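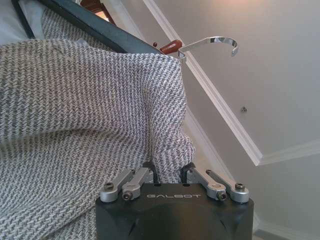

Woven fabric held between the finger pads of a gripper.

How to Place a Group Order with Coken Delicatessen and Bakery

This page explains how schools, offices and community groups may order sandwich platters, rolls, salads and baked goods from Coken Delicatessen and Bakery. It applies to orders for 11 people or more. Smaller orders are taken at the counter in the usual way and do not require a form.

The instructions were last revised on 23rd March and replace the printed leaflet issued with the winter menu.

Before you begin

Please have the following ready:
The number of people to be served
The date and time the food is needed
A delivery address, or the name of the branch from which you will collect
A list of dietary needs and allergies within your group
A telephone number that will be answered on the day

Groups that hold an account should also have their account number. If your group has not ordered before, an account is not necessary and payment may be made by card.

Step 1. Choose a branch

Group orders are prepared at two branches, Wammont and Atinga. The Wammont branch has the larger oven and prepares all orders that include hot dishes. Atinga prepares cold platters, salads and bread only. The Vinberg branch does not prepare group orders, but platters made at Atinga may be collected there by arrangement.

Customers who are unsure which branch to choose should select Wammont on the form. Staff will move the order if another kitchen is better suited, and will call you before doing so.

Step 2. Select your platters

Platters are sold in two sizes. The small platter serves 4 and the large platter serves 11. Sizes may be combined freely within one order.

Each sandwich platter may contain up to two kinds of bread and four fillings. Rye, white, whole wheat and seeded rolls are available every day. Pumpernickel is baked only when ordered and should be written in the notes box. Meats and cheeses are sliced on the day of the order.

Salads are sold by weight. A 500 gram tub of potato salad or coleslaw is a suitable side dish for one small platter. The pickled vegetable salad is sold in tubs of 400 grams, as it is generally taken in smaller portions. Dressings are packed separately unless you ask for the salad to be dressed in the kitchen.

Step 3. Record dietary needs

Enter each dietary need on its own line, together with the number of people it concerns. Please be specific. "No dairy" is more useful to the kitchen than "special diet."

Meals for people with allergies are wrapped and labeled individually and are not placed on the shared platters. All branches handle wheat, milk, eggs, sesame, mustard and nuts in the same kitchen, and we cannot promise that any item is completely free of traces. A full ingredient list for every filling may be requested from either kitchen - please ask before submitting the form.

Step 4. Submit the form

Complete the group order form online or hand in a paper copy at any branch. Cold orders must reach us two full working days ahead. Hot orders require three. Orders for December should be placed a week in advance, and delivery times in that month are limited to the morning.

You will receive a written confirmation showing the order number, the items, the price and the delivery or collection time. Read it through carefully. An order is not booked until the confirmation has been sent, and we ask that any error be reported by telephone the same day.

Step 5. Receive your order

For deliveries, a member of your group should be present to check the items against the confirmation and sign for them. The driver can carry platters to a ground-floor room. Upper floors can be served only where there is a working elevator.

For collection, go to the side counter and give your order number. Large platters should be carried flat and do not fit well on a car seat.

Cold food should be refrigerated on arrival and brought out shortly before serving. Platters containing meat, fish, egg or soft cheese should not stand at room temperature for longer than two hours.

Changes and cancellations

Quantities may be raised or lowered until noon on the working day before the order is due. Changes to bread or fillings after that time are made where stock allows. Orders canceled before the same deadline are refunded in full. After it, the cost of bread already baked will be kept.

Returning trays and serving tools

Cardboard platters may be recycled once the liner has been removed. Metal trays, tongs and bread baskets remain the property of the bakery and carry a deposit, shown as a separate line on your confirmation. Rinse them and return them to any branch, including Vinberg, within a week. The deposit is refunded to the card or account used for the order.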